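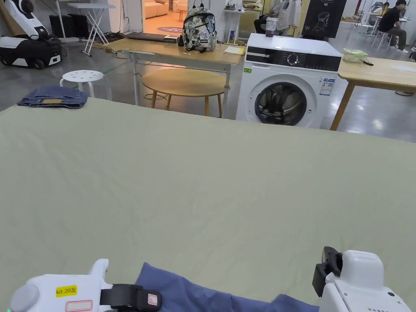 How I Fold a T-Shirt (and Finally Stopped Hating It)

I used to be a stuffer. Shirts came out of the dryer, went into a basket, and from there got crammed in whatever drawer still closed. Then I moved into a place with one narrow dresser and had to learn to fold like a grown-up. My friend Ghazala Hayat taught me most of this over a very long phone call, and I've changed a few bits since.

What you need

A T-shirt, obviously. Start with a plain crew neck, the softer the better for practice. You also want a big flat surface at hip height. I throw a cloth over my table, pulled fairly tight, and it grips the cotton just enough that nothing slides around. A bed works too, but my back complains after 6 shirts.

I do jeans first and park them in the far corner. They're easy, they make a nice solid base for a pile, and I feel like I've accomplished something before the fiddly stuff starts!

Step 1: Find the neckline

If your shirt is in a heap, don't start tugging at random corners. Look for the collar. Once you've got that, slide your hands out to the shoulder seams, pinch one in each hand and lift. Give it one good snap (my favorite part) and the sleeves usually drop into place by themselves.

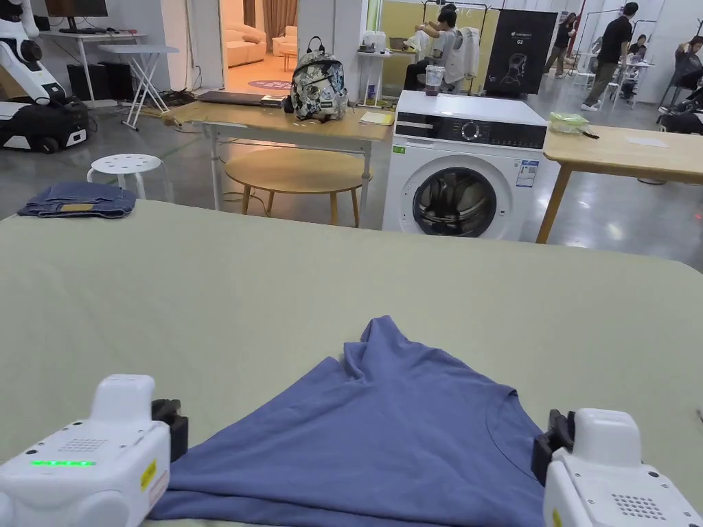
Step 2: Lay it face down

Lower the hem first and let the rest follow, collar pointing away from you. Smooth from the middle out to the sides with flat palms. Check underneath for a sleeve that's doubled back, and pull the hem straight while you're there.

Step 3: Fold in the sides

Bring the right side in toward the middle, so the fold runs from halfway along the shoulder down to the hem. Flip the sleeve back so it lies flat on top. Same thing on the left. You should have a long rectangle with the collar centered at one end. Mine leaned to one side for months, and Ghazala told me to pinch at the shoulder and the hem at the same time. Huge difference. 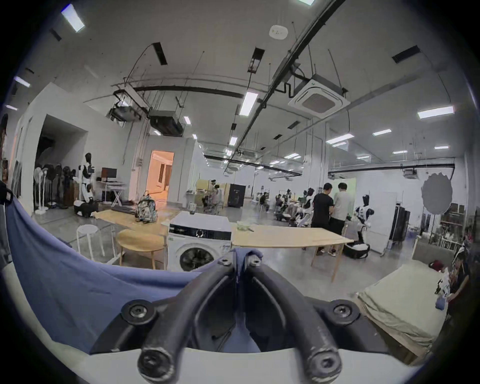

Step 4: Fold up

For a shelf, fold the hem up to the collar, then in half again. For a drawer, stop the hem a little short of the collar and fold in thirds, and the shirt will stand up on its edge. Thick cotton stands better than the thin stretchy kind, which I just stack.

If it comes out lumpy, shake it out and go back to Step 1. Trying to fix a bad fold from the outside takes longer than starting over. I can get through a full basket in 30 minutes now with the radio on, socks not included. Socks are a whole other page, and I'm still working on that one.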